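Asunto: Re: [apoyo-detenidos] audiencia de Natanael - aplazada otra vez
De: Edileuza Damasceno
Fecha: 2 sep 2025

Compas, escribo rápido que entro a turno.

Vengo del juzgado. Aplazada. El fiscal pidió más plazo para entregar los videos de la plaza y el juez se lo dio sin levantar la vista. 21 días más. Natanael sigue en libertad con medidas: firma cada semana y no puede acercarse a la sede de la gobernación. Los otros siete igual.

Contesto entre líneas a lo que preguntaban anoche:

> ¿Los cargos siguen siendo los mismos de febrero?
> Me dijeron que habían retirado lo de daños.

No. Retiraron daños solo para dos, los que ni siquiera estaban cuando rompieron la puerta. Para el resto sigue todo: desórdenes, corte de vía y resistencia. La abogada pidió copia del auto, la mando apenas la tenga escaneada.

> ¿Cuánto falta de la fianza? En Kurkano juntamos
> algo el sábado pero no sé a quién entregarlo.

Faltan 30 mil. Lo de Kurkano entréguenlo a Dantas, con recibo por favor, la otra vez quedó plata sin anotar y fue un lío. Nada de transferencias a cuentas personales, ni a la mia.

> ¿Vamos a hacer vigilia o no? Hay gente que
> prefiere no llamar la atención antes del juicio.
> Natanael Bastos

Natanael, te leí y lo hablé con la abogada. Ella dice que la vigilia no perjudica si es en la vereda de enfrente y sin sonido. Yo estoy a favor - pero si ustedes ocho no quieren, no se hace y punto. Decidan entre ustedes y avisen antes del viernes, que hay que presentar la nota en la municipalidad.

Otras cosas:

1. Comunicado. El borrador que circuló dice "presos políticos". Hoy no hay nadie preso, corrijan eso, después nos lo refriegan en la radio. También sobra el párrafo sobre el intendente.

2. Testigos. Necesitamos a la señora del kiosco y al chico de la bici. Si alguien los conoce que me escriba a mi sola, no a la lista. Nombres acá no.

3. Local. La reunión es en Voladier, a las 7 de la tarde. Puntuales, la vez pasada empezamos tardísimo. Techo blanco de chapa acanalada:

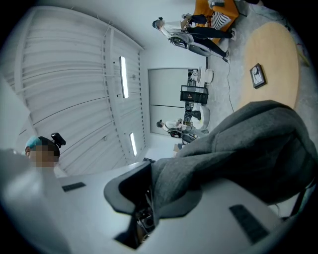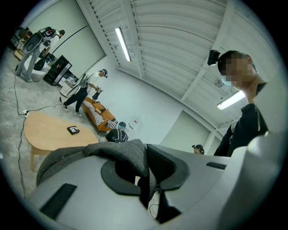 4. Pancartas. Las viejas sirven, falta pintura negra. El que tenga tela que la lleve a la reunion.

Me quedó sin contestar lo de los pasajes para las familias, lo veo esta noche.

Abrazo
Edileuza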